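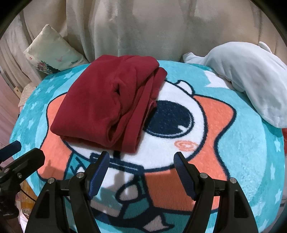 Anneli Honkanen wrote to me in March that she would believe in household robots when one could put away her laundry without being told twice. She has a point, and it is a harder test than most people think.

Blog > Machines > Chores

I have been reading up on folding for a while now. A shirt on a bare table is close to a solved problem if you don't mind waiting. A fleece on a plush blanket is another matter. Both are soft, both move when you touch one of them, and two fingers that close on the top layer can easily take the bottom layer along. People feel the difference without looking. A machine has to work it out from a camera and maybe a little pressure in the fingertips.

Drillia put out a report on this last winter. They ran 123 attempts at picking up a folded garment from a made bed, and 40 of them ended with the thing still folded. I would fire a housekeeper for that, but a few years ago the number would have been close to zero.

Njål Tangen, who reads this blog more carefully than I do, thinks shops will get there first. Boxes on a shelf keep their shape. He is probably right — the stockroom at Ojala already has a cart that brings the boxes out, though a person still opens them and hangs up the sweaters.

My own guess is nine years before I let one near the bedroom. I still fold on the bed in the evening, and it takes me one radio show.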